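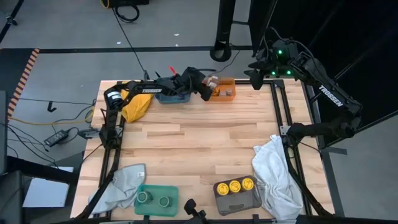 Workroom safety check, Colidgate, ground floor
Mon 5 June
Checked by: Gleice Barros
With me for the first half: Dinesh Kushwaha
Copy to: Tassanee Sukprasert, Kálmán Mészáros

Same marks as before: OK, WATCH (fine for now, look again next time) or FIX (somebody's name goes next to it). I've typed up my comments more or less as I scribbled them, so forgive the rambling. If you only have a minute, search for FIX and ignore the rest!

THE SORTING TABLE

Top sound, no splits between the staves - OK
I went over the whole butcher-block top with the flat of my hand and it's lovely. Theerawat oiled it in the spring and it shows. I do still like the pale wood, you can spot a dropped screw on it straight away, which you never could on the old grey one.

Edges smooth, nothing to catch a sleeve - WATCH
One slightly rough patch on the near edge. I gave it a quick rub with fine paper and it's much better, but run your thumb along it next time and see what you think.

Table steady when leaned on - OK
Dinesh leaned, I watched. Then we swapped. No wobble.

Rails and corner bracket tight - OK
All the bolts on the black rails down both sides are snug. The one at the corner bracket took a tiny nip with the hex key, hardly anything. Please don't hang bags off the rails, I've moved two this month already.

Metal plate at the left edge - FIX (Dinesh)
It's firmly on, no complaints there, but it sticks out at exactly hip height for me and I've the bruise to prove it. Could we have a strip of the foam edging on it? There's a roll in the Fagundes cupboard, second shelf, behind the bin liners.

Cables clear of hands and feet - WATCH
There's a tangle on the floor off the left edge of the table, so mind your step. I'd like it no worse, so if you bring in a lamp or a charger, take it home with you.

BINS AND WHAT GOES IN THEM

Orange bin, no cracks, base flat - OK
Held it up to the window and turned it right round. Being see-through it's very easy to check, a crack shows up as a white line. None found. The small round pots all go in here, and so does anything yellow or orange that hasn't got a home yet (I know, I know, we'll sort out a proper place for those).

Blue bin, no cracks, base flat - WATCH
A scuff inside one corner. I thought it was a split at first and got quite excited, but my fingernail didn't catch on it. Leave it in use.

Pointed things stored point down - FIX (everyone)
This one again! There's a red pointed thing and a thin black one over by the blue bin, and both of them are sticking up. I'm not asking for anything clever. Points down, or lay them flat, or pop a cork on. I've written FIX because it was WATCH last time and the time before, and my patience has a limit.

Small containers, lids fit, nothing leaking - OK
I opened and shut every one. The clear ones are a bit stiff to get into, so do it over the bin and you won't be crawling about on the floor afterwards. Kálmán asked whether they need labels. I'd say yes for anything liquid, and don't bother for the rest.

Bins not overfilled - OK
Plenty of room in both. The rule is still that nothing gets stacked above the rim. Zollance say their bins will take 10 kilos each, but please don't test it, I have to lift the things.

CLOTHS AND CLEANING

Cloths clean and folded away - FIX (me)
The mustard cloth was in a heap on the far left corner of the table, where I'm fairly sure I left it myself. Sorry all. It should be folded and well away from anything that moves. I've put my own name down and you may all tease me for a week.

Spray bottle labelled and in date - OK
Cliner, the mild one, nearly full. Wipe along the staves when you use it, then go over it again with a dry cloth. Don't leave it to puddle on the wood!

Oily rags in the lidded tin - OK
Tin empty, lid on.

FLOOR AND WALKWAYS

Grey floor clean, no slippery patches - OK
Swept it first, then looked. Possibly I should have looked first, but there we are.

Clear space kept all round the table - WATCH
It was tight on the window side with the spare chairs there. Tassanee and I shifted them into the corridor cupboard and it's miles better, though I suspect they'll creep back in. If you need a chair, take one chair.

Lighting good enough for small work - FIX (Kálmán)
One tube flickers when it's first switched on. It settles down after a bit but it gave Dinesh a headache. Quote for the replacement is 150, fitted, which seems steep to me - can you ring them and ask nicely?

FIRST AID AND EXIT

Plasters and eyewash - OK
Down to 7 of the blue plasters, so I've ordered another box.

Fire exit opens fully - OK
Opened it, stood outside, came back in. The door still needs a good shove at the bottom.

Extinguisher tag in date - OK
Checked and initialled.

Left over from the last check: the key for the tall cabinet. Theerawat thinks it went home in someone's coat. Check your pockets please, and drop it in my tray if you find it.

Next check is in the last week of June and it's Tassanee's turn. The clipboard is on the hook by the door and the pen is tied on this time.

G.B.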